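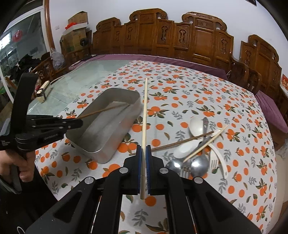 Page 2 of 20

Streaming rights for a small club -- can we sell them ourselves?

Posted by Bevan Fairweather, January 8, 2026

I look after the media side at Whitcombe Rovers, a semi-professional football club. We've been streaming home matches since September on our own page, one camera on the stand roof and a lad doing commentary. It costs 20 pounds a match to run and we've had it free to watch up to now.

A company called Drilotix has offered to take it over. They would put the matches on their app, charge viewers, and pass us a share after costs. They want all home matches for two seasons, plus "archive and derivative content", and they want an answer before the end of the month. The draft agreement is four pages and doesn't say what the costs are.

What I need to know is whether the club owns the rights to give away in the first place, or whether they belong to the league. The league handbook has a paragraph on "broadcast and recorded media" but it reads as if it was written for television. Also, do the visiting clubs get a say? Prillton Town asked us to take down a match last month and we did, but I'm not sure we had to.

We get some 60 viewers for an ordinary match, more for a derby, and a fair few of them are people who grew up here and now live abroad. I don't want to lock those people out for the sake of a small cheque.

Shayne Whitelaw

It depends on your league, so the handbook is the place to start even if it's badly worded. In most set-ups I've dealt with, the home club can film and show its own home matches, but the league keeps the right to do a deal for the whole competition, and if it does, your deal has to give way. Look for the words "collective" or "central" anywhere near that paragraph. If you find them, write to the league secretary and ask for a reply in writing before you sign. Cup matches are usually under separate rules, with a different body in charge, so ask about those as well.

On visiting clubs, check whether the handbook says they must agree to filming. Some leagues say the home club only has to tell them beforehand. If yours says nothing, I would still send a short email before each match. Prillton may have had a reason that had nothing to do with rights, such as a young player whose parents hadn't given permission, and that is a separate matter you do have to take seriously.

On the draft itself:

"After costs" with no figure means your share could be nothing. Ask for a share of the takings before costs, or a fixed cap on the costs.

"Archive and derivative content" would probably cover everything you have already filmed, and clips too. You want to keep the right to put goals and interviews on your own page. Get that written in.

Two seasons is long for a first deal. Ask for one, with a way out if they miss a set number of matches.

Overseas viewers -- ask which countries the app works in. I have seen a club sign up and then find that its supporters in Canada couldn't pay.

Have a solicitor read it. Four pages shouldn't take long and one of your sponsors may know somebody.

latholm_left_back

Don't do it. We went with an app at Latholm (different firm) and our viewers dropped to 20 once they had to pay. The picture was no better than before and it froze whenever it rained. Just put a donate button on the page.

Bevan Fairweather

Thanks both. I found the word "central" in the handbook, in an appendix, so I've written to the league secretary. I've told Drilotix they won't have an answer by the end of the month. They said the deadline could move. Will look into the donate button in the meantime -- does anyone know if the money has to go through the club's main account?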